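Slide 1. Title: Umum, a doorway-crossing robot. Student project, Jirnidix robotics club. Talk given February 17, 2019. Speaker: Martti Mustonen.

Introduce the team in one sentence. Skip the club history, it is in the handout.

Slide 2. The task. Competition rules: start in a room, find the open door, pass through, stop in the corridor facing the far wall. Time limit 217 seconds. Touching a door frame costs 30 points. Touching the leaf costs nothing, which we think is a gap in the rules. Pause for comments on that.

Slide 3. Test doorway. Point out the tiles first. They reflect light coming from the doorway, and the floor detector has to cope with that. Then the bags along the left wall, which narrow the approach. The mat on the corridor floor has a striped border and is flat, so the planner should drive over it. Version 1 of our software classed flat markings as obstacles.
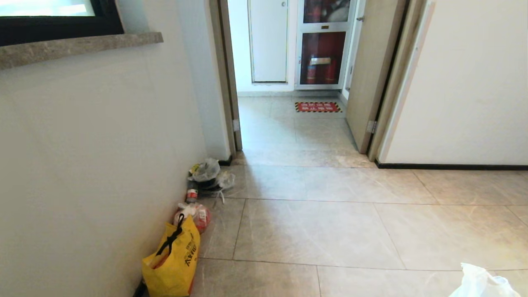

How does the robot tell a door frame from the edge of a cabinet?
It compares the depth on either side of the vertical edge. Behind a door frame the depth jumps by a metre or more, while a cabinet edge gives a small step or none.

Slide 4. Door detection. Depth first, colour second. The opening must be at least 900 mm wide after both edges are fitted. If only one edge is found, turn on the spot and try again, 3 attempts at most, then stop and report. Mention that the Bomell planner is used unchanged apart from the speed limit near edges.

Slide 5. Soft obstacles. Plastic bags give poor depth readings, clear ones worst of all. We fill the missing patches with the nearest valid reading and add a margin. This is crude. Juntunen's method is better but too slow on our board.

Slide 6. Still open. Glass panels, doors left half shut, logging. Next full trial is in October. Leave slide 4 up during questions.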